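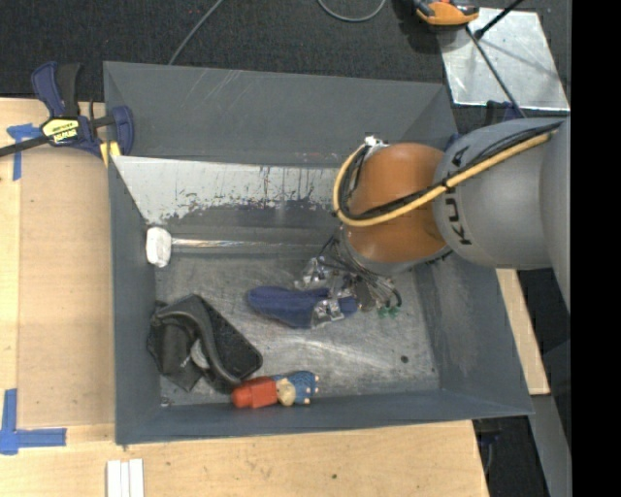
Call for participants: home compost trial, second round

Travent is looking for households in Drusteck and the Rey valley to take part in a trial of compostable packaging and bags. You will need a garden, allotment or yard with a working compost heap, a fair amount of patience, and preferably some doubts.

Why we are doing it

Walk round any supermarket and count the words. Compostable. Biodegradable. Plant-based. Returns to the earth. Some of these have a meaning you could test and some don't, and the people who print the packets seem in no hurry to help shoppers tell which is which. A bag that breaks down nicely in a hot industrial plant may sit in a back garden heap looking much as it did on the day it was bought. The small print sometimes says so. The leaf on the front never does.

We have read a good many brochures on this. Most quote laboratory results obtained at temperatures that a heap behind a shed in Drusteck will not reach in July, never mind in February. We don't say the results are false. We say they answer a question that few gardeners have asked.

The first round of the trial drew 367 households. It told us something, though less than we had hoped. Too many people dropped out over winter, and a fair number sent in reports such as "mostly gone", which could mean anything. We published it anyway, with the drop-outs shown, and were told by two packaging firms that our participants must have been composting wrongly. Perhaps they were. If ordinary people following ordinary instructions compost wrongly, we would like to see that printed on the bag as well.

What the trial involves

You will be sent a sealed pack containing mesh pouches. Each pouch holds a piece of material and carries a code. Some pieces are sold as home compostable, some are sold as compostable with no mention of where, and some make no claim at all. There is also plain brown paper and ordinary plastic in there for comparison. You won't be told which code is which until the end, and neither will the people who read your reports.

You bury the pouches in your heap at the depth given on the sheet and carry on composting as you normally would. Please don't improve your heap for our benefit. If you turn it once a year when you feel guilty, turn it once a year. If it is full of grass cuttings and has gone slimy, we want it. The first round attracted a lot of very keen composters with beautiful heaps, and their results were rather better than we expect most people would get.

At the end of each season you dig up one set of pouches, shake off the loose muck, lay the contents on the printed grid and photograph them. You then fill in a form. It asks how much of the grid is covered, whether the piece tears by hand, and what the heap has been fed. There is no box for general impressions. People were generous with those last time and we could do nothing with them.

After the final dig you post whatever is left back to us in the bag provided, including the pouches that look empty. "Empty" is a finding and we would like to check it.

How long it takes

The trial runs for a full year. Burying the pouches takes most people less than an hour, and each dig takes a bit longer, depending on how much you mind kneeling in compost. Between digs we ask for one temperature reading a month, using the probe in the pack. Take it in the morning if you can, and before you have added anything fresh.

We would sooner you thought about the year properly now than signed up in a good mood and disappeared by Christmas. If you are likely to move house, have the garden dug over or lose the allotment, please leave the place for somebody else.

Who can take part

You should be 18 or over and live in Drusteck or anywhere in the Rey valley below the reservoir.

You need a heap or bin that has been in use for at least 3 months. Open heaps, wooden bays, plastic bins and tumblers are all fine, but tell us which. Wormeries are not included in this round.

You need to be able to take a clear photograph, on a phone or otherwise, and send it to us. If you would rather post prints, we will accept them.

You don't need any gardening knowledge. You don't need to care about packaging either. In fact we are short of people who don't.

Who can't take part

Anyone who works for a company that makes, sells or advertises packaging, or who lives with someone who does. We also can't take members of the first round. It seems hard on those who stuck with it, but they know what the pouches look like and several have, quite reasonably, formed opinions.

Shared community heaps are out as well. Last time the pouches in them were dug up by other people, thrown away, or in one case put politely on a bench.

What you get

We pay expenses of up to £39 for the year, to cover postage, a pair of gloves and anything else the trial costs you. It is not a wage and we won't dress it up as one. You may keep the probe. You will get your own results, the key to the codes, and the full report on the same day it goes to everybody else.

You will not get a certificate, a badge or a discount on anything.

Who pays for it

People should ask this more often. The trial is paid for by subscriptions to Travent and by the sale of our printed guides. No packaging firm, retailer or trade body has put money in. One of the materials being tested is Ultness, a film used for carrier bags and caddy liners. Its makers offered us free samples along with a long document on how the test ought to be run. We read the document, took one useful point from it about burial depth, and bought the bags in a shop like anyone else.

We name Ultness here so that nobody can say later that the connection was hidden. Other materials will be named in the report.

What might be wrong with all this

A trial run in people's gardens is messy. Heaps differ, weather differs, and so does what one person means by a quarter of a grid. We can't control for next door's cat. A critic could say that the sample leans towards people who like filling in forms, and the critic would be right. We have tried to deal with some of it by using more heaps and a duller form. The method will be put on our site before the first pouch goes in the ground, and it will stay there unchanged, so you can see whether we did what we said.

If you think the method is poor, write and tell us before the trial starts. We changed the mesh size after one such letter.

Places

There are 689 places. They will be shared out so that town gardens, village gardens and allotments are all represented, which means that some people who apply early may be turned down in favour of some who apply late. We are sorry about that. First come, first served gave us far too many allotments.

How to apply

Fill in the form on the trials page of the Travent website, or ask for a paper copy at the library in Drusteck. You will be asked for:

Your name and address
The type of heap you have and how long you have had it
What goes into it in a normal month, including the things you suspect shouldn't
Whether you have taken part in any other composting trial
Whether you or anyone in your household has a link to the packaging trade

Please answer the third one truthfully. A heap with teabags, hair and the odd bit of parcel tape is of more interest to us than a perfect one, and we have seen a lot of answers that were plainly copied from a leaflet.

Applications close at 5pm on the last working day of February. We will reply to everyone, whether or not there is a place for you. Packs go out in spring, once the ground has softened enough for a fork.

Your details

Your address is used to send the pack and to place your heap in one of our weather areas. It isn't printed in the report or passed to anyone else. Photographs may be published with the code showing, so keep children, house numbers and car number plates out of them. You can leave the trial at any point without giving a reason, but do tell us that you have left. Results you have already sent in will be kept unless you ask us to remove them.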